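Newsletter, February: from the mobile manipulation group

Kitchens that don't exist, and why we keep building more of them

If you've walked past our end of the corridor this month you will have heard a fair bit of cheering, and I'd like to explain what it was for! Clullel, our project on teaching a two-armed robot to tidy a kitchen, has its first proper result, and it came from a change so small that we nearly didn't bother testing it.

Some background for those who missed the autumn item. We train in simulation first. A real kitchen is slow to reset (somebody has to pick the tomato up off the floor every single time), and a simulated one resets in the blink of an eye. So we build rooms on the computer, put a simulated robot in them, scatter things over the worktop and ask it to fetch one. The robot chooses its movements from what its own cameras show it, plus the positions of its joints. It gets no map of the room and no list of where things are.

The trouble, as anyone who has tried this will know, is that a robot trained in one tidy room learns that room. It learns that the counter is always over there and the floor is always that colour, and then you change the wall paint and it reaches confidently for thin air. The usual cure is to vary everything you can think of: colours, lighting, furniture, clutter. We'd been doing that for ages, using Cevetti, our in-house room builder, and it did help. But there was one thing we had always left alone, and that was how the robot's head was held. Every training run began with the head level and looking straight at the counter, as though a very polite person had set it up.

So for this round we let the head start tilted. Sometimes only a little, sometimes so far over that the doors and walls lean like a ship in a storm. The arms, the worktop and the goal all stay exactly as they were, and only the view changes. 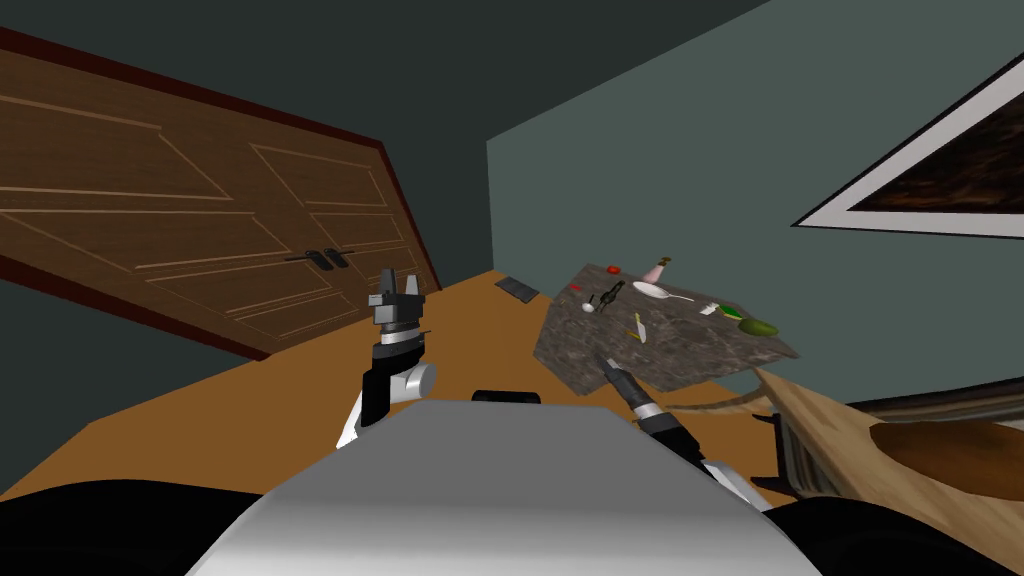

We trained two versions side by side. Both saw the same 500 rooms, with the same mix of bottles, fruit and cutlery, and both trained for the same length of time. One had the level head throughout and the other had the tilted starts. Then we gave each of them 120 fetching tasks in rooms neither had met before, with the head set at all sorts of angles. The tilted-start version managed 80 of them. The level-head version managed 3!

Now, you would expect the level-head one to struggle there, and a test full of leaning views is hardly a fair fight. What had us cheering was the other test, with the head perfectly level, where we had assumed the newcomer would pay for its odd upbringing. It didn't. The two did equally well, and the tilted-start version was noticeably calmer near the edge of the counter, where the older one tends to dither and bump things with the side of its gripper.

Our best guess is that the tilt forces it to pay attention to its own hands. When you can't trust the horizon, the most dependable thing in view is your own gripper and how far it is from the thing you want. We haven't shown that yet, I should say, and there is at least one rival idea doing the rounds at tea (that it is simply seeing more of the floor and so getting a better sense of depth). We'll be covering up parts of the view, a patch at a time, to see which bits it really needs.

Plenty still goes wrong. Spoons are a misery, as thin things lying flat always are, and bottles on their sides roll off just as the fingers close. Simulated friction is kinder than the real kind too, so please don't picture this working in your own kitchen next week.

The next step is the real robot in the Braston kitchen, where the neck joint sags a little by the afternoon and we have been correcting for it by hand for as long as I can remember. If tilted training means we can stop doing that, I shall be very happy indeed. The room files and the training settings are in the Shaikh folder on the shared drive for anyone who wants a go, and if you have a strange kitchen layout you'd like added to the set, send us a sketch. Galley kitchens especially, we're short of those.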